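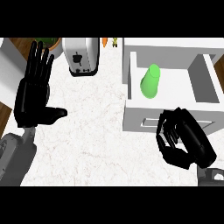
Ticket 204: Lap times dropping out at sector two loop, Raltside circuit
Opened by: Nuria Lemma, timing and scoring
Assigned to: Tolera Gebreyes
Opened: 21 Oct 2025
Priority: High
Status: Resolved, monitoring
Equipment: Clellix decoder (sector two), Ostermann loop amplifier, Arnia scoring software

Reported problem

Sector two times are missing for part of the field during practice. The main start/finish loop is scoring every car. Affected cars show a sector one time, a blank in sector two, and a sector three time that includes the missing segment. Lap totals are correct. The fault is intermittent and does not follow particular cars. Car 54 lost sector two on five laps out of nine in the morning session and on none in the afternoon.

The club needs this cleared before the November endurance round. Driver changes are checked against sector times, and the stewards will not accept a manual correction for that.

Log

Nuria Lemma
Exported passing records from Arnia for both sessions. The missing passings are absent from the raw file, so the software is not filtering them out. Minimum sector time was set to 15 seconds, well under the fastest real time. Left it alone.

Tolera Gebreyes
Checked transponder mounting on the four cars with the most dropouts. All within the height limit and clear of carbon panels. Swapped the transponder on car 54 for a rental unit and sent it out for a short run. One dropout in six laps. Transponders ruled out.

Tolera Gebreyes
Read the decoder status page. Background noise at sector two is almost double the figure at start/finish. Hit counts for a good passing are low and vary from lap to lap. Signal strength is normal when the loop does pick up a car. That points to noise on the loop or the feed line.
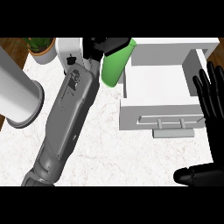
Simulated worktop with robot arms, overhead view.

Wubit Derese
Walked the feed line from the loop to the marshal hut. The coax runs in the same trench as the supply for the new light panel at the exit of turn six. The panel was commissioned after the last clean event. Please do not power it down without telling race control.

Tolera Gebreyes
Race control agreed to a test with the track closed. Noise figure with panel off: same as start/finish. Panel on, steady yellow: slightly raised. Panel on, flashing: the high figure seen in practice. Repeated twice with the same result. Morning practice had long yellow periods at turn six and the afternoon had almost none, which fits the pattern on car 54.

Nuria Lemma
Compared the blank sector times with the race control flag log. Most dropouts fall while the panel was flashing. A few do not. Is there a second fault?

Tolera Gebreyes
Possibly. Opened the junction box at the track edge. The shield on the coax was cut back too far and was not making contact with the connector body. Loop resistance was in range, so this would not have shown up on the routine check.

Tsegereda Negash
Approved rerouting the feed line. Use the old telephone duct on the infield side — it is clear as far as the hut. Keep the existing coax in place as a spare but disconnect both ends.

Tolera Gebreyes
Work completed:
New coax pulled through the infield duct and terminated at both ends.
Junction box connector replaced, shield continuity confirmed.
Ostermann amplifier gain returned to default. It had been turned up at some point and there is no note of when.
Noise figure at sector two now matches start/finish with the panel flashing.

Lakmal Siriwardena
Ran the course car over the loop with two transponders fitted, at pit lane speed and then at full speed, panel flashing throughout. All passings recorded. Hit counts steady.

Nuria Lemma
Track day data reviewed. No blank sector two times. The sector three figures for the affected practice laps cannot be split after the fact, so those laps will be published with both sectors blank and the lap time intact.

Open items

Add a noise reading with the light panels flashing to the pre-event check sheet (Lemma).
Mark the new duct route on the circuit cable plan (Derese).
Ticket stays in monitoring until the end of the November round. Reopen here if a sector is lost — do not start a new ticket.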